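Riltix Hand-Held Gripper Trials: Frequently Asked Questions
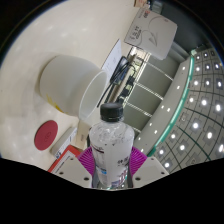 Hand-held gripper with fin-ray fingers on a plastic water bottle, wide-angle camera view.

Last updated 2023-04-29

What is being compared in these trials?

Two sets of fingers, two lenses and two recording controllers. The fingers are the soft fin-ray pair and a flat pair with rubber pads. The lenses are a wide fisheye and a standard lens with much less distortion. The controllers are the Rodis unit and the older Grelbridge unit. All parts fit the same hand-held body, so you can change one thing and leave the rest alone.

Do I need a robot arm to take part?

No. You hold the gripper yourself and work the trigger. The arm tests are run separately on the Whiteley bench, and only with finger sets that have finished the hand-held round.

Which fingers should I start with?

Start with the fin-ray fingers. They bend around the side of a bottle or a cup and they forgive a poor approach angle. The flat fingers are better for thin boxes, cards and anything with two parallel sides. If you only have time for one set, tell us which one when you send in your files.

Why use a plastic water bottle as a test object?

It is cheap, easy to replace and harder than it looks. The wall gives when you squeeze it, and clear plastic is difficult for many depth cameras. Grip it on the label first, then try again higher up. Leave the cap on.

How hard should I squeeze?

Close the fingers until the bottle stops sliding when you lift it, then stop. A little wrinkling in the plastic is fine. If the bottle folds in the middle or the cap tips to one side, open up and start that grasp again.

Should I clear the table before recording?

Not for the cluttered set. Cups, coasters, small boxes, paper and cables can stay where they are, as long as you can reach the test object without dragging something off the table. For the clean set, remove everything except the test object. Put the set name in the folder name so we can tell them apart.

The fisheye view bends the table and the shelves. Is the camera broken?

No. Straight lines curve near the outside of a fisheye view, and you will get a black border around a round picture. The lens was picked so both fingers and the object stay in view through the whole grasp. Do not crop or straighten the video before sending it. The correction is done later with the calibration file for your lens.

Can I use the standard lens instead?

Yes, but do the fisheye runs first. In our October trials the standard lens gave a sharper view of small objects and often lost sight of one finger during a wide reach. We would like more runs with it before dropping it.

How many grasps do you need from each person?

A full set is 117 grasps over 14 objects. You can split it over several sessions. Partial sets are still useful if every object was tried at least once. The goal for all testers together is 1,000 usable grasps per finger set.

What counts as a failed grasp?

Any drop, any slip you can see, and any grasp where you had to steady the object with your other hand. Keep the failures in the folder and mark them with an F in the log sheet. Please do not delete them.

Does it matter whether I use the Rodis or the Grelbridge controller?

Use the one that came in your case. The Rodis unit starts recording on the trigger press. The Grelbridge unit needs a separate button, and it is easy to forget. Wait for the second beep before you move. Files from the two units have different endings, and both are accepted.

How heavy is the gripper?

The body with fin-ray fingers and the fisheye lens weighs about 370 grams. The cable adds a bit more pull on one side. Most testers rest their arm between objects.

A finger has come loose on its mounting plate. Can I fix it?

Yes. Tighten the screws on the plate with the small hex key in the lid of the case. Snug is enough. Run the open-and-close check three times afterward, and redo the zero position on the controller. If a rib in the finger has torn, stop using it and ask for a new pair. Do not mix an old finger with a new one.

Can I use my own objects?

After you finish the standard list, yes. Add the object to the bottom of the log sheet with its width at the point where you gripped it. No glass, no open liquids and nothing sharp.

Where do I send the files?

Use the upload link printed inside the case lid. Send the video, the controller file and the log sheet together in one folder. If the upload stops partway, start it again with the same folder name and it will pick up from the last finished file.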